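Bedroom linen: folding small whites on the bed
Gallery compiled by Houda Ezzat, 19 November 2021

These notes cover the folding of small white items on a made bed. The bedspread is cream with a floral print and stays on throughout. A bed gives a wider surface than the Noltine table we used in February, but it is softer, so a fold needs pressing along its whole length before the next one is made.
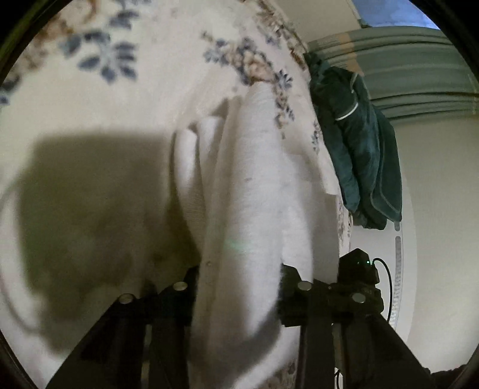

Long, narrow folds suit a shallow drawer. Fold lengthways first, press from the middle outwards, then turn the ends in. Yi-chun Ng prefers 3 lengthways folds for thin cotton and 4 for anything she intends to stand on edge. Ribbed cloth is treated separately: the ridges should run parallel to the first fold, or the edges drift.
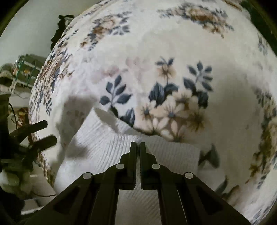
If a fold has drifted, open the cloth fully and start again from a straight edge. Pulling at one corner stretches the fabric and leaves a wave. Finished pieces go into the Tunska drawer insert, which is 500 mm long and 60 mm deep, with the folded edge facing up.

Folding notes: Ga-eun Na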